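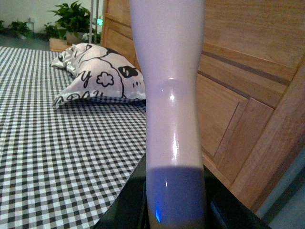 Fig. 1. Pillow with cartoon print on the black-and-white checked sheet.

Bedroom Tidying: Project Report
Uliana Skoryk and Lev Yatsenko
6 May 2018

Our project compared two ways of tidying a small bedroom. In the first, we finished one area before starting the next. In the second, we did one kind of job everywhere - all the dusting, then all the straightening. Each of us did both, so there were four runs.

Before every run Nazar Dmytriv messed up the room from the same written list. The pillow had to be put back at the head of the bed and the checked sheet pulled smooth. Checks turned out to be useful for judging, as a crooked sheet shows up quickly against a straight edge.

The nightstand took longer than we planned.

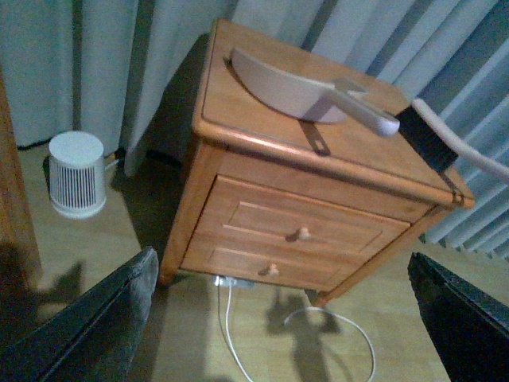 Dust collects in the groove near the edge of the top, and the brush has to follow it along each side. The drawer fronts have recessed panels that need the same care. We left the insides of the drawers out of the project.

The area-by-area method was faster for both of us. Lev's best run was 19 minutes. Four runs are too few to say much, and we both got quicker with practice. We would like to repeat the test in December with more people.

Recent reports
Folding Towels in a Small Space - Clem Mudgway
Shoe Storage at Stasiv House
Labels for a Shared Pantry - Nazar Melnychuk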